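Chapter 4: Water in Sawn Timber, and How It Leaves

Print this chapter | E-mail to a colleague

Most of us meet the subject of this chapter long before we know it is a subject at all. A drawer that ran sweetly in January begins to stick when the summer comes, or a shelf put up flat has, a year later, a gentle cup along its length that no amount of polite pressure will remove. My own introduction was a garden gate, built with great pride from boards I had carried home from the mill that same morning, and by the autumn you could have posted a newspaper through the gaps. I have been fond of the subject ever since, and I hope that by the end of the chapter you will be too (or will at least build a better gate than I did).

A living tree is full of water. Some of it sits in the hollow middles of the cells, rather as water sits in a drinking straw, and we call this free water. The rest is held inside the cell walls themselves, and we call that bound water. The difference matters a great deal. When a freshly sawn board begins to dry, the free water goes first, and the board grows lighter without changing its size to speak of. Only when the hollows are empty and the walls begin to give up their share does the wood start to shrink. The point between these two stages is called the fibre saturation point, and you will meet it again and again, so it is well worth making friends with it now.

The same behaviour turns up wherever plant material is put to use, in floorboards and spoons and barrels, and in woven goods as well. A weaver soaks dry rods to make them bend and lets them dry again once they are in place, and a good deal of what we shall say about boards can be said, with a little care, about baskets.

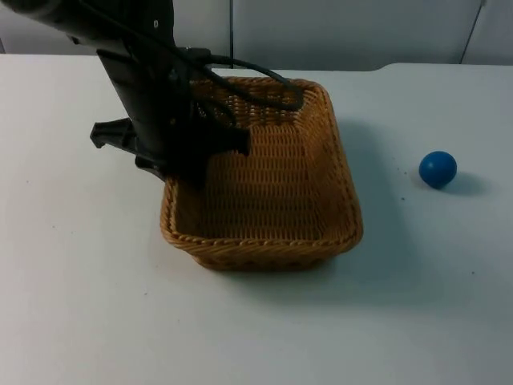

Figure 4.1 Woven wicker, in an everyday rectangular basket.

We describe the water in a piece of wood by its moisture content, and the sum is a simple one. Weigh the piece as it comes to you. Dry it in an oven until it stops losing weight, and weigh it again. Take the second figure from the first, divide what is left by the second figure, and multiply by a hundred. Students nearly always want to divide by the first figure, and I did so myself for most of a term, until Neville Lockwood, who taught me, wrote "dry weight!" across the top of my notebook in red pencil.

Suppose a short length of larch from the yard at Rokholm weighs 1,591 grams on arrival and 1,280 grams when it leaves the oven. The loss is 311 grams, and dividing by the dry weight gives us a moisture content of 24 per cent, to the nearest whole number. That piece has lost its free water and begun to shrink, but it is still a good deal too damp for a heated sitting room.

Shota Sugawara's stacking trial at Rokholm, to which we shall return in Chapter 6, followed larch boards in an open-sided shed for 204 days. His notes are a pleasure to read, full of wind and rain and a long grumble about the price of stickers, and I would urge you to look at them before you attempt the exercises.

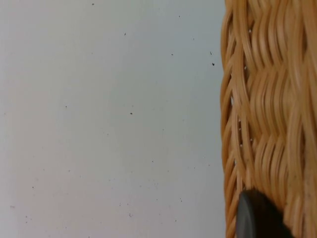
4.1 Why boards change shape

If wood shrank by the same amount in every direction, a drying board would simply become a slightly smaller board, and this would be a much shorter book. It shrinks very little along its length. Across the width it shrinks more, and it shrinks most of all in the direction that follows the curve of the growth rings. A board sawn from near the outside of a log therefore pulls harder on one face than on the other, and it cups away from the heart of the tree. Before reading further, find an offcut with clear rings on its end, pencil round it on a sheet of paper, and leave both on a warm windowsill until you reach section 4.3.

Filed under: Timber & Forest Products > Drying and Storage > Course reading

Reader comments (3)

Brova: I've been dividing by the wet weight for years and wondering why my figures never matched the meter. Thank you for the red pencil story, I feel less alone.

millside_jo: Could the chapter say how big the oven sample ought to be? Ours are cut from the very end of the board and always come out drier than the rest.

P. Baysal: Jo, go further in from the end, past the part that dries fastest, and you should get a fairer reading. The sampling notes are in 4.2. My offcut is on the windowsill and the cat has already had the paper.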